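Guest Room and Hallway Walk-Through - Plornport House
Winter checklist, with my comments

I do this every December before the holiday bookings start, and every year I swear I'll type it up properly. So this time I did! Items are marked OK, FIX or WATCH. FIX means before the next guest. WATCH means I look again when I change the sheets.

1. Smoke alarm, hallway. OK
Pressed the button, got the shriek, scared the cat. New battery went in at the same time.

2. Smoke alarm, guest room. FIX
It chirped twice and then gave me a very weak beep. The date stamp on the back is so faded I can't read it, so I'm replacing the whole unit. Hartmut Albers next door has a spare De Haan one he says I can have, and I owe him a cake now.

3. Carbon monoxide alarm. OK
Plugged in low by the baseboard outside the boiler closet. Test light came on. Please don't unplug it to charge a phone (you know who you are).

4. Space heater, the Weltik. WATCH
Cord is fine, no cracks, plug sits tight in the wall. The tip-over switch worked all three times I tried it. It does smell dusty for the first few minutes, so I vacuumed the grille and I'll run it again tomorrow with the window open. It goes straight into the wall outlet, never the power strip, and it stays 3 feet from the bed and the curtains.

5. Outlets and power strip. FIX
The outlet behind the nightstand is loose. You can wiggle the plug and the lamp flickers, and that is not something I'm going to fool with myself. I've taped over it and flipped the breaker until the electrician comes. Lamp is on the other side of the bed for now. Power strip itself is good, reset button clicks.

6. Electric blanket. FIX (gone)
I folded it back looking for worn spots and found one near the controller, a stiff brown patch the size of a quarter. Out it went. I cut the cord so it wouldn't get rescued from the trash. There are two extra quilts in the cedar chest and I think they're cozier anyway.

7. Windows. OK, mostly
Both open all the way and stay open. The left one sticks in damp weather, so I rubbed candle wax along the track. Guests need to be able to get out that way in a fire, so nothing gets stored in front of it - not even the suitcase rack.

8. Window blind cords. FIX
Still the old looped kind in the guest room. We have a toddler coming this month, and I've been putting this off for far too long. Cordless Drameck blinds are ordered. Until they arrive the cords are wound up high on the cleat.

9. Stairs and handrail. WATCH
Handrail has a tiny bit of give at the bottom bracket. I tightened the screws and it feels solid now, but I want to see if it holds after a couple of weeks of people hauling luggage up there. Stair treads all secure. The night light at the top works on its own sensor, came on at 5 p.m. like it should.

10. Rugs. OK
New grip pad under the hallway runner. I tried to skid on it in my socks and couldn't.

11. Bathroom. OK
GFCI outlet tripped and reset. Tub mat suckers all stick. Hot water is set so it's comfortable and won't scald anyone, and I ran it a good long while to check.

12. Bedding and soft stuff. WATCH
Checked throws for pulled threads, pins, left-behind earrings. It's the little things that get lost in a fluffy pile and then end up under somebody's back, or in a baby's mouth. Shake every throw out over the tub before it goes on the bed!

13. Exit card on the back of the door. FIX
The old one still shows the porch stairs where they used to be. Redrawing it tonight, with the meeting spot by the mailbox in big letters.

Still to do: alarm, outlet, blinds, exit card. I'll cross them off here as they get done.
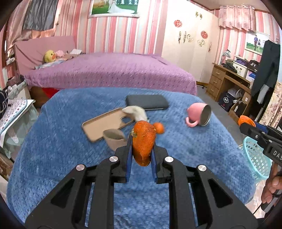

Blue blanket, both photos.
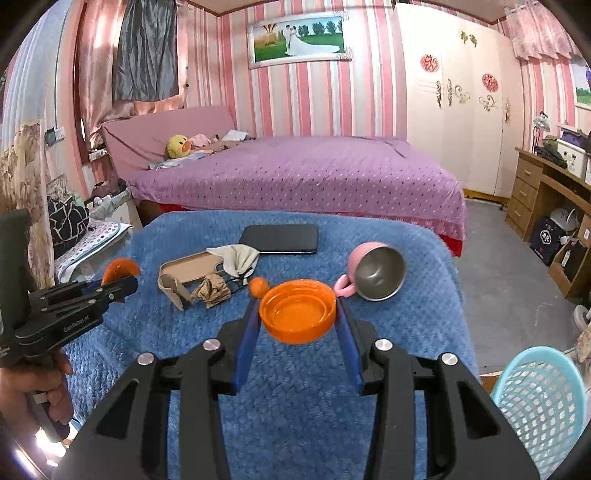

Felista Nyanda
Owner and host, Plornport House

P.S. A few of you asked about the fire extinguisher. It's on the kitchen wall by the back door, needle is in the green, and I turned it upside down and gave it a good shake while I was at it. If you use it even a little, tell me, and I'll swap it out the same day. The key to the boiler closet hangs on the hook above it.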